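## Wrapped items and the 6-second hold: still required?

**fendari_ops** — 2023-04-17

Our site rules say the arm has to hold still for 6 seconds after every pick before it moves toward a cabinet. Makska wants to drop that for office supplies. Our log has 1,264 picks since January, 530 of them in plastic wrap. I'd keep the hold for wrapped items and drop it for the rest.

**korkow_tech**

Keep it for everything. Two rules means somebody has to decide which one applies, and they'll pick the faster one.

**gripnote**

Disagree. A bare cardboard box doesn't creep in the fingers. Film does. Write the rule by surface and put it on the task card.

**korkow_tech**

Then who updates the card when the supplier changes packaging? We had that at Morgan and the card was wrong for weeks.

**fendari_ops**

Fair point on the cards. I'd still like to see a grip rule too: clear the hinges and both open doors before lowering, and no corner grips on anything flat. Folder job at the cabinet, plus the wrist view:

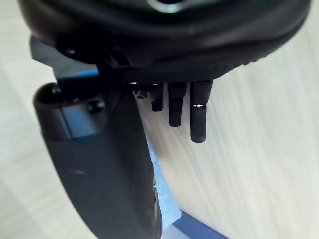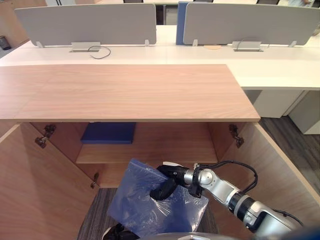 ### Replies, page 2

**gripnote**

The folder is held near its upper right edge and the low corner is hanging. I'd call that a corner grip. Under your draft it gets put down and picked again.

**korkow_tech**

It's wrapped, too, so it would get the hold either way. I'd allow the grip if the speed is capped.

**fendari_ops**

No cap in the draft yet. I'll add one and post the new text — the hold stays for all items until then.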